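The Case for Bad Seats

My seat at the Ekine Center last February was in row W, behind a pillar, and it cost me nine dollars less than the one beside the pillar. I have defended the purchase ever since.

College basketball has spent a decade moving its fans closer to the floor and charging them for the trip. Skumlow State now sells 299 courtside chairs with cup holders. The people in them look at their phones, same as they would at home, except at home the phone charges faster.

Up in W we had 900 people, most of them yelling. My neighbor Bilal Rizk could not see the near basket at all, so he called every shot there by the noise. He was wrong on 2 of them all night, which beats the officials. 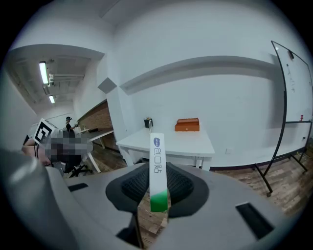

The athletic department wants to rip out the upper deck and put in a lounge – soft lighting, sliders, a view of the parking lot. It would remove 2,000 seats, the loud ones. Then they'll hire a man with a microphone to ask everyone to make some noise.

I'll take the pillar.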